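Brallar wants robot arms on our returns bench by March. Drinks into a basket, all day long. I've done that job for 33 months, so forgive me if I'm not clapping yet.
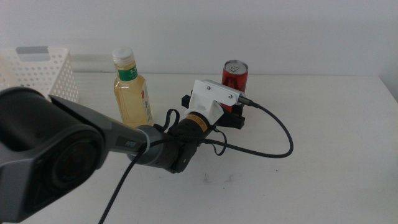 Red can, bottle behind the arm. Our whole trade, more or less.

Management says no jobs go, we'll just be "freed up". Freed up for what? I've asked 3 times.

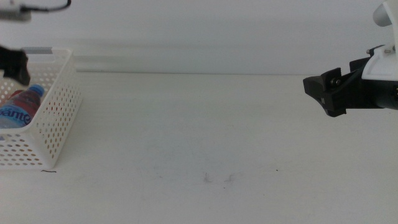 Rocío Prieto on lates reckons we'll end up minding the things – same pay, more standing about, and the blame when one stops.

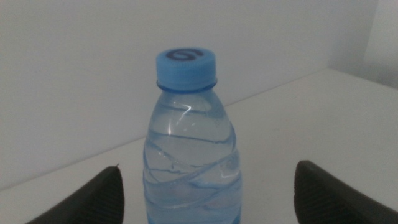 A shift here is 1,998 items. Show me that number with a split label and a sticky cap, then we'll talk.

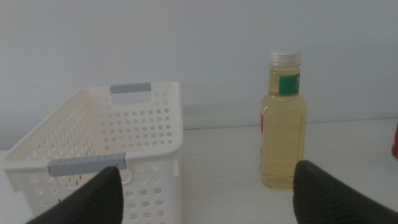 And put the rota in writing first. Four of us work that bench. I'd like to know how many of us still will by summer.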